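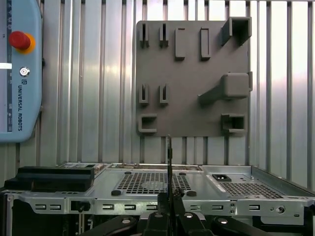 Signe Solberg

Search products Search

Litus tray carrier, second version
219 pounds a month, hire only

Litus is a robot that carries plates from a kitchen to a table and carries the dirty ones back. It has wheels, 2 trays and a voice you can switch off. Most of our customers have switched it off.

We build it at Lindholm, mostly for cafés, canteens and the kind of hotel where breakfast is served a long walk from where it is cooked. The first version had a face. It blinked, it smiled, and it looked mildly hurt when you took your soup without thanking it. Diners in Grirasthorpe began apologising to it, which held up the queue, so the face has been replaced by a small light. Green means it is moving. Amber means it is waiting for somebody to shift a pushchair.

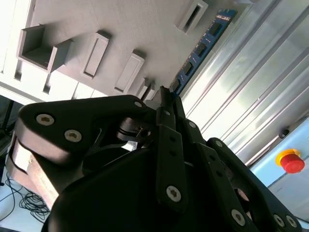 Gripper links and fixture surface

It will carry up to 14 kg, shared between the trays as evenly as you can manage. It copes with carpet, tiles and the metal strip where carpet meets tiles. It doesn't do stairs, gravel or wet grass, and please don't ring to ask about a wedding in a field. We have had that call and we were sorry about the trifle too.

Setting up takes a morning. You push Litus round the room once by its handle, like a reluctant shopping trolley, and it remembers where the walls are. Then you tell it which table is which. If you rearrange the furniture you will need to do this again. If your staff rearrange the furniture without telling you, Litus will deliver table 18's lasagne to a pot plant with complete confidence.

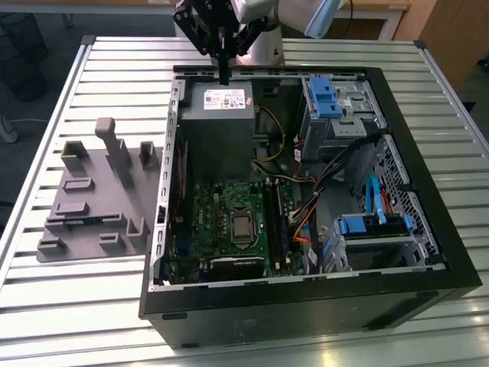
Computer tower with side panel off, gripper at the power supply

What comes with it: the robot, a charging dock, spare tray mats and a printed manual. The manual was rewritten in March by Borghild Tveit, who took out the word "seamless" wherever she found it. It is now a good deal shorter.

Charging is overnight, on an ordinary socket. Please don't share that socket with the dishwasher.

The hire price covers repairs, software updates and collection when you've had enough of it. Accidental damage is covered. Damage caused by children riding on it is not, and the tyres do give them away.

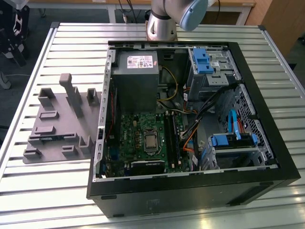
If you want to see one at work before signing anything, the canteen at our Sutevham office has been using Litus since the first version and will let you have lunch there if you book ahead. Go for the fish. Bring a coat, as the door is usually propped open so that the robot can get through it. An automatic door is on the list for the next version of the building.

To hire, send us a rough floor plan and the width of your narrowest gap between tables. Measure it with the chairs pulled out and people sitting in them.

Shares 18 Comments 2

Contact Lindholm | Hire terms | © Lindholm | Back to top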